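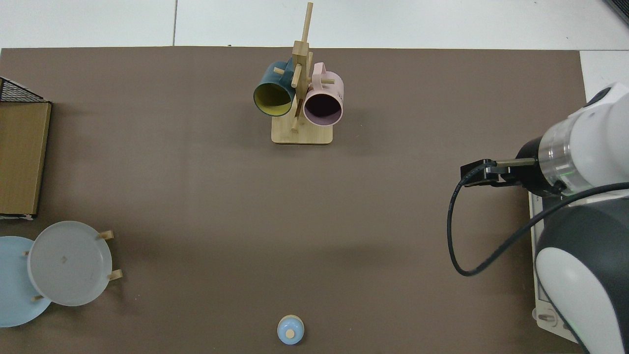

Figure 3. The mug tree with two mugs, one dark teal and one pale pink, on the brown mat. Plates stand at the lower left.

3.2 Hanging storage on a small work surface

In the Classtead study we compared two ways of keeping mugs in a small kitchen: upside down on a shelf, and on a mug tree with short pegs. The tree in Figure 3 has a flat wooden base and a square post, so it needs little space on the table. A hanging mug also leaves its handle in a fixed place, but its opening is tilted and the rim comes close to the post.

We asked 20 households to use the tree for 10 days and to write down each time a mug was hung or taken. The diaries contain 133 entries, and 59 of them mention the position of the second mug. Many people wrote that the first mug was easy to hang, while the second one had to be turned a little before the handle went over the peg - this was more common with wide mugs.

The things near the tree matter also. When a toaster oven shares the same mat, as in Figure 4, the user has less free space on the right side. We kept the tree near the back of the mat, with both mugs facing the front.
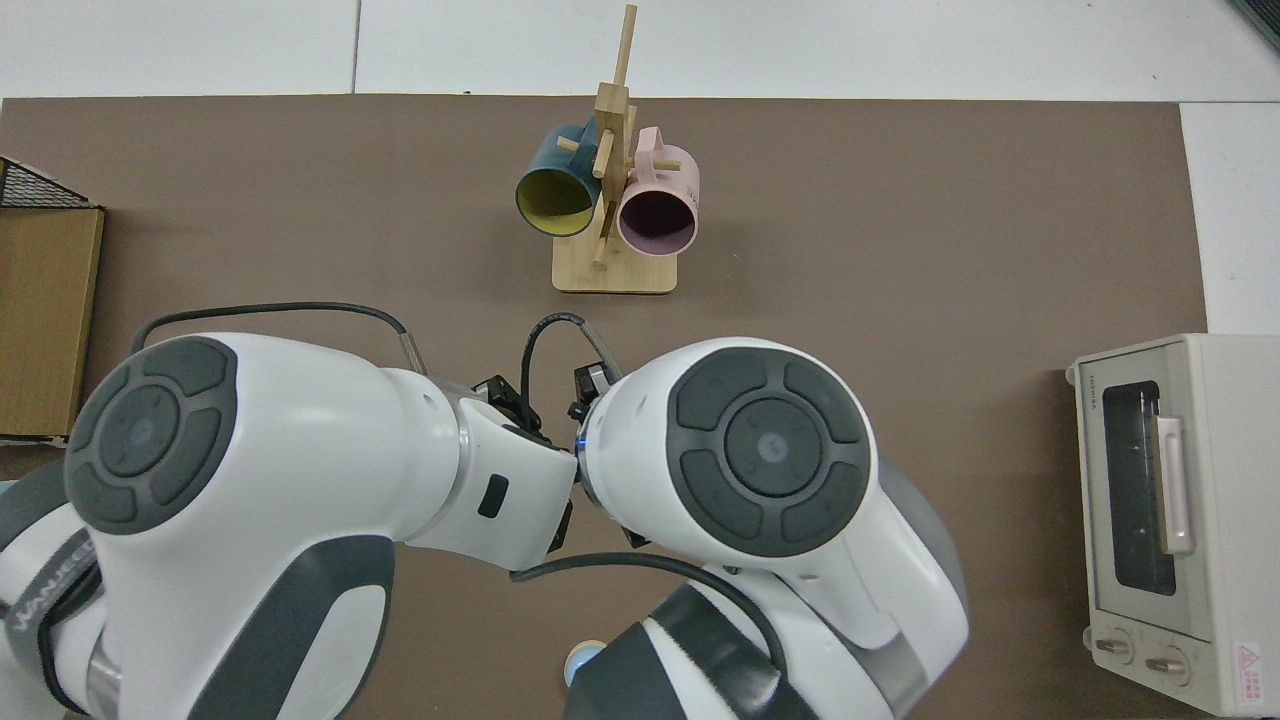 3.3 Plates and drying racks

For plates we followed the same procedure, with the diary form from Brikamard.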